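**From:** Jomar Castillo
**To:** trisdale-singers list
**Subject:** Re: [singers] Merging the spring concert with Nakar

> Poonam Pal wrote:
>
> Hi all,
>
> Great news from last night's meeting with the Nakar Chorale. They'd love to share our May concert! The idea is one big program at the Bernetti, with both groups doing a short set of their own and then a combined second half. Their director would conduct the big Pangilinan cantata and ours would take the closers.
>
> The Bernetti seats 2500 and the sound in there is gorgeous. Nakar says they can bring a good crowd. We'd split the costs down the middle and split the ticket money the same way. I think this could put us on the map, and I'd like to say yes before their next board meeting. Any objections, please shout.
>
> Poonam

Poonam,

Consider this a shout, a polite one. I sing second tenor and I've been in this chorus long enough to remember the last "big" concert, so take it as coming from someone with a grudge against large rooms.

I like Nakar. I've heard them twice and their altos are better than ours. My trouble is with nearly everything else in the plan, and I'd like some answers before anyone says yes for us.

## The hall

Who is going to sit in 2500 seats? We fill the church when the weather's good and somebody's grandkids are in the children's number. Nakar "can bring a good crowd" – how many people did they have at their winter concert? Did anybody ask? A half-full church feels cozy. A concert hall with most of the balcony dark feels like a rehearsal, and the singers can tell by the second song.

I'd also like to know what "gorgeous sound" means. I sang at the Bernetti in college. It's lovely from row M. On the risers I couldn't hear the basses at all, and we dragged through every fast piece we did. If we go ahead, I want a full rehearsal in the hall, with the piano where it's going to be on the night. Is that in the rental or is it extra?

## The money

"Down the middle" sounds fair until you look at who's singing. They have 100 on the roster and we have a lot fewer than that. Why would we pay half the hall? A split by number of singers would make more sense to me, both for what goes out and for what comes in. Or each group keeps what it sells. I could live with either one, but I'd like to see it on paper with the rental fee filled in. So far I haven't seen a fee at all.

And who pays for the cantata scores? If Nakar already owns a set, fine, we borrow. If we're buying, that's a big chunk of our music budget on a piece we may never sing again.

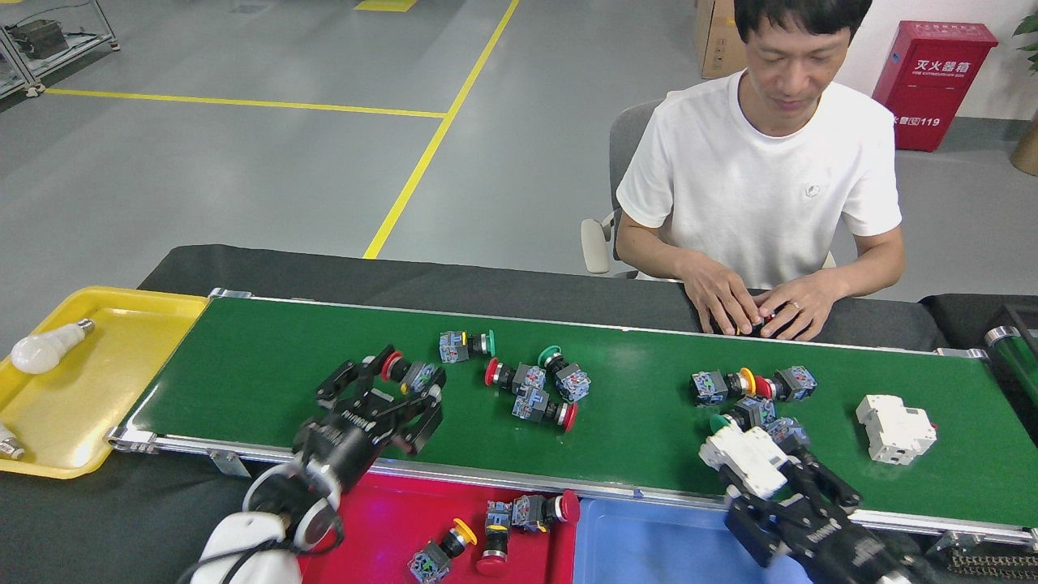
## The Pangilinan

I've looked at the score. The opening is beautiful. The third movement splits the tenors three ways and stays up high for pages, and we had trouble covering two parts in the Christmas program. The usual answer is that the other group will carry us. Maybe so, but then I'd like us to admit that's the plan, and not tell people in April that they just need to practice more.

It runs 20 minutes, too. Put that next to two short sets, an intermission and the closers, and add the time it takes to get two choruses on and off one set of risers. I get a very long evening. Has anyone sketched a running order?

Then there's rehearsal time. Two directors will want two different tempos, two sets of vowels and two opinions on where to breathe. We'd need at least three joint rehearsals to sort that out, and Nakar rehearses on the same night we do, across town. Which group drives?

## What I'd rather do

Keep our own May concert in the church, at 7:30 like always. Invite Nakar to send a small group, say 15 singers, to do a few numbers of their own and join us for one piece at the end. A few of us go sing at theirs in return. If both nights go well and people enjoyed it, we talk about the big hall for next year, with real attendance numbers from both concerts in front of us.

I know that's less exciting. I also know that a joint concert three towns over talked itself up the same way a few years back, and the two groups still don't share a parking lot gladly.

If I'm the only one bothered, I'll sing the Pangilinan and keep quiet about it – well, fairly quiet. But I'd like to hear from the rest of the section first, and especially from the sopranos, who I'm told have a page of high B flats waiting for them in the fifth movement. Please reply to the whole list so we can all see it.

Poonam, could you send around these when you have them:

- the Bernetti's rental fee, and what it covers
- Nakar's ticket sales for their last two concerts
- who owns scores for the cantata
- the date of their board meeting, so we know how long we have

Also, I still have somebody's black folder from the last rehearsal. There's a pencil in it and a cough drop. No name inside. I'll leave it on the piano.

Jomar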